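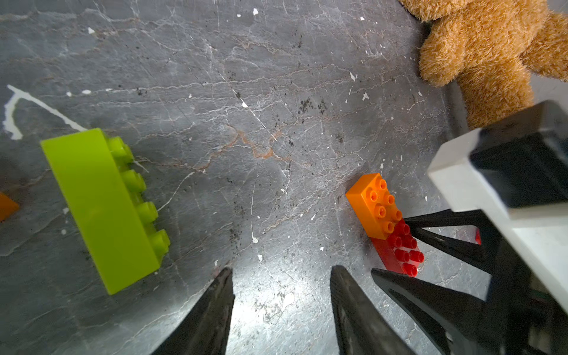 slabside
Moderator, Stone and Tile

Posted 16 Apr 2022

Marble slab in a play area: paint removal and wear from toy bricks

The slab is gray with fine white and rust-brown veining, polished, sold to us as Damgaard Gray by the Steltham yard. It measures 59 by 20 inches and has been used for bricks and soft toys for 2 years. Two questions.

First, the white paint. There is one angular line of it and a scatter of small flecks. I believe it is wall paint, water-based, though I can't confirm that. Some of the dark specks near it are in the stone and some may be on it. I want the paint off without changing the gloss. A dull patch on a polished surface bothers me more than a white line does.

Second, wear. The bricks are the large preschool size, mostly in orange, red, lime green and yellow. They get dropped, pushed and turned over on the stone every day. One that lands on its side bears on an edge and not on the flat rim of its base, so I would expect the contact pressure to be higher. I have not found a scratch I can attribute to a brick, but I have not inspected the whole slab under a raking light either.

What I have tried so far: warm water and a microfiber cloth. No change to the paint. I have not used solvent or a blade. The sealer is Grorine penetrating, applied by the yard before delivery. I have no record of a second coat.

Please say what stone you tested on when you answer. Results on granite do not transfer.

halfbond

Plastic razor blade, held nearly flat, on the flecks. Test one fleck at the edge of the slab first. Water-based wall paint has very little to grip on a polished face and the flecks usually lift whole. The line may be thicker and need softening before it will move.

To soften it, lay a damp cloth over the line for 20 minutes, then try the plastic blade again. Repeat before moving to anything stronger. Tested on polished Carrara and on a gray limestone that had been sold as marble.

Don't use vinegar, and don't use the bathroom spray that is sold for hard water. Both will etch calcite and you will have a dull line in place of the white one.

kerfwidth

A plastic blade is slow. Use a new steel razor blade with the surface lubricated, and keep the angle low. I have taken paint, thinset haze and old label adhesive off polished marble this way and the polish came through fine. The damage people report comes from a nicked blade or from a corner digging in. Round the corners off on a stone first.

Plastic blades pick up grit along the edge and then you drag the grit across the slab. I would call that the larger risk.

halfbond

A steel blade is harder than calcite. A plastic blade is not. If there is grit on the surface either one will drag it, so the grit argument applies to both. Rinse first.

kerfwidth

Rinse first, agreed. I still would not tell anyone that steel is unsafe on marble. Technique decides it. A plastic edge rolls over after a few strokes and most people respond by pushing harder.

slabside
Moderator, Stone and Tile

I will start with plastic on one fleck and report. Steel only if the line does not respond.

kerfwidth, do you change the blade per area or per job?

kerfwidth

Per area. They cost next to nothing. Wipe the blade after each stroke, pull it back off the stone before the next one, and never drag it backward.

pumice_row

On the wear question. The bricks are almost certainly ABS or something close to it, and that is softer than any marble you are likely to own. The plastic itself will not scratch the stone. What does scratch it is quartz dust, meaning ordinary sand from shoes, trapped under a brick and pushed along. The hollow underside of a large brick has a long thin rim and grit collects there. Turn a few over and wipe the rims with a white cloth. If the cloth comes up gritty you have your abrasive.

Impact is separate. A dropped brick of that size is light and won't do much in the middle of a polished slab. At an unsupported edge or along an open vein I would be less relaxed. Rust-brown veins can be iron-bearing and are sometimes filled with resin at the factory. Run a fingernail across one. If it catches, the fill has shrunk or was never there.

slabside
Moderator, Stone and Tile

Nail test done along the longest brown vein. It catches in two places, both near the back edge. No loose material.

I also did the rims. The cloth was gray after the first several bricks and there was grit I could feel between finger and thumb. The bricks are now going through a basin of warm water with dish soap, rinsed, and left stud side up on a towel. Stud side down they hold water inside the tubes.

The open part of the slab has the most veining, and the pale cloudy patches there make fine scratches hard to pick out. Gloss still looks even to me. A lamp gives a small sharp spot on the polish and I was using that as a rough check: move the lamp, follow the spot, look for the place where it smears.

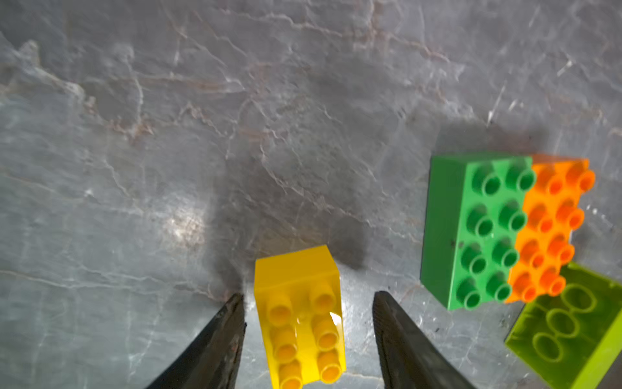 oxbowtile

The lamp spot is a usable method but do it with the room dark and the lamp low, nearly level with the slab. From overhead the reflection covers too small an area and you will miss anything fine. Work along the length first and then across it. Scratches that run in line with the light hardly show.

I disagree with pumice_row on the plastic being harmless. It won't cut the stone, but it can leave material behind. I have had colored rub marks from hard plastic feet on polished marble, and the owner read them as scratches. They come off with a white eraser or a melamine pad used very lightly. Check for that before you pay anyone to repolish.

pumice_row

Transfer marks, yes. I was answering about scratches. Go easy on the melamine pad. It is a fine abrasive and will take gloss down if you lean on it. I would use the eraser and leave the pad in the drawer.

oxbowtile

Fair. Eraser first.

halfbond

Has anyone suggested a mat? A thin felt-backed play mat would end most of this.

slabside
Moderator, Stone and Tile

We had one. Bricks stand less steadily on it, and a tall stack goes over as soon as someone leans nearby. The flat surface is the reason the slab is used at all. I might put a mat under the area where bricks get tipped out and leave the building area bare.

kerfwidth

A mat traps grit as well. Lift it and sweep under it or you have made a sanding pad.

slabside
Moderator, Stone and Tile

Results. The flecks: plastic blade, no soak, all but the smallest came away clean. The smallest ones sit in pits and I have left them. The line: two soaks as halfbond described, then plastic. The thin end lifted. The thick end, at the angle, did not. I used a new steel blade on that, corners rounded, with a few drops of pH 7 stone soap as lubricant. It came up in 7 strokes. Under the low lamp I can't find a mark from either blade.

Rub marks: oxbowtile was right, there were several short orange ones. White eraser removed them. I had taken them for rust from the veins.

Still open is the sealer. A water drop test in March darkened the stone faster at the back edge than at the front. The Ernusum sealer is easier to get here than the Grorine. Can one go over the other, or does the old coat need to be stripped?

pumice_row

If both are penetrating types in the same base, you can go over. Mixing water-based over solvent-based is where I have seen it haze. Read the two data sheets and compare the carrier. And fill the open vein before you seal, not after. Resin won't bond well to treated stone.

halfbond

I would strip a test square regardless.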